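# Protective stop every time the arm reaches for the black pieces

**gantrygoose** wrote:

Hi all! Long post, sorry, I'm excited and annoyed in equal parts.

We've got a cobot with a three-fingered gripper on a bench, and the project (we call it Grultudley, don't ask) is to get it setting up and playing a full game of chess. It is SO much fun when it runs. Last night it went into protective stop in the middle of a pick, fingers down among the black pieces, and the gripper stayed clamped on a bishop while the arm was locked. Then when I cleared the stop the gripper opened by itself, the bishop dropped, and the arm made a little twitch upward before my program had restarted. My hand was maybe a foot away.

What I know so far:

- only happens on the black side of the board, never the white side
- the log says joint position deviation, wrist 2
- payload set to 800 g in the installation
- it did 42 picks in a row on the white side with no trouble

Any ideas? I'd love to get back to the fun part.

---

**Vlad** wrote:

Love this project! Two separate problems here, I think, and I'd keep them apart.

Problem one is the stop. Wrist deviation in one region of the table smells like cable drag. If your gripper cable is strapped tight to the links, it runs out of slack when the wrist turns a certain way and the joint has to pull against it. What does your slack look like at the wrist?

Problem two is the gripper letting go on reset. That one worries me a lot more.

---

**Enier** wrote:

I don't buy cable drag. A gripper cable is thin and those joints are strong. 800 g sounds like somebody typed in a round number and forgot the bracket and the flange. Wrong payload plus wrong center of gravity will give you exactly this sort of thing when the arm speeds up and slows down. Weigh the whole stack.

---

**gantrygoose** wrote:

Ooh, ok. Enier, guilty, 800 was the gripper on its own. I never added the bracket. Vlad, the cables are zip-tied to the links and I pulled those ties pretty snug because I was proud of how neat it looked...

Would payload explain white side good, black side bad though? Same gripper both sides.

---

**Vlad** wrote:

It wouldn't, and that's my point! Same tool, same pieces, same speed. The thing that changes is the wrist angle.

---

**Enier** wrote:

Wrist angle changes where the center of gravity hangs, so yes, it can matter. Not saying your cable idea is impossible. I'm saying do the payload first, it takes two minutes and it's wrong anyway.

---

**mekis_bench** wrote:

Can we talk about the hand being a foot away? I help run the shared robot space at Mekis and we had the same twitch on a machine there. With ours, the tool output was set to go low on a protective stop reset, and low meant "open." The fingers were pushed against something, they let go, and the arm sprang back the little bit it had been loaded up. No program running at all. If that's yours then it isn't a bug as such, it's a setting, but it will pinch you just as hard.

Things I'd do before another game:

1. Check what the tool outputs do on stop, on reset and on program end. All 3, they can be set separately.
2. Set the gripper to hold its last state on reset.
3. Nobody reaches onto the board to clear a stop. Jog the arm up first, slow, from the pendant.
4. Drop the speed while you're hunting for this.

---

**rustyrelay** wrote:

Number 3 is overkill for a chess set. It's a collaborative arm! The whole selling point is that you can be next to it. I clear stops by hand on mine all the time and I still have my fingers.

---

**mekis_bench** wrote:

The arm is collaborative. The gripper is a separate device with its own force setting and no idea where your thumb is. Please don't tell new people to put a hand under it.

---

**rustyrelay** wrote:

Fair enough on the gripper force, I hadn't thought of it like that. I turn mine way down so it never came up. Still think jogging up first can be worse if the fingers are holding a piece that's wedged against its neighbors.

---

**mekis_bench** wrote:

True, and then you jog slowly and lose a pawn. I can live with a lost pawn!

---

**gantrygoose** wrote:

Update, and it's a good one!! I did the payload first like Enier said. Weighed everything, entered the real number, fixed the center of gravity. Ran the black side again and got a stop on the second pick. So it helped nothing, but I'm glad it's right now.

Then I moved the arm by hand in freedrive over to the black pieces and felt it – there's a spot where the wrist gets stiff, like closing a door on a rug. I slid a finger under the cable and it was tight as a guitar string.

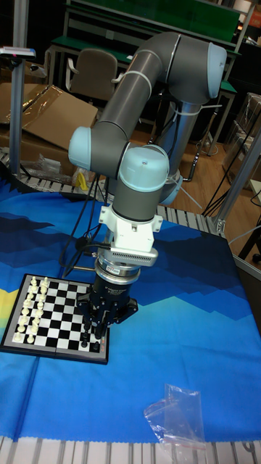
So I cut the tie closest to the wrist, gave the cable a good loose loop, and put a new tie farther back up the link. The stiff spot is gone. I've been through the whole black side 2 times now with no stop, pawns and all, and I was grinning like a kid.

The outputs were just what mekis_bench described. Reset was set to low, and low is open on my gripper. It now holds. I forced a stop with a bishop in the fingers (hands behind my back, I promise) and cleared it, and the fingers stayed shut. No twitch.

---

**Vlad** wrote:

YES! Great news. Make sure that loop can't snag a king on the way past. Run it slowly through every square with the pieces standing before you go back to full speed.

---

**Enier** wrote:

OK, cable it was. I'll take that one. I'd still like to see it go a full evening before calling it done – a clean run straight after a fix doesn't tell you much. Does the loop touch anything when the wrist is turned all the way the other direction?

---

**gantrygoose** wrote:

Good question, haven't checked the far end of the range yet. Doing that tonight at crawl speed. The plan is a full game against my kid sometime in July, so there's time to be careful.

---

**rustyrelay** wrote:

Went and looked at my own output settings after this. Reset was set to low on mine too. Changed it.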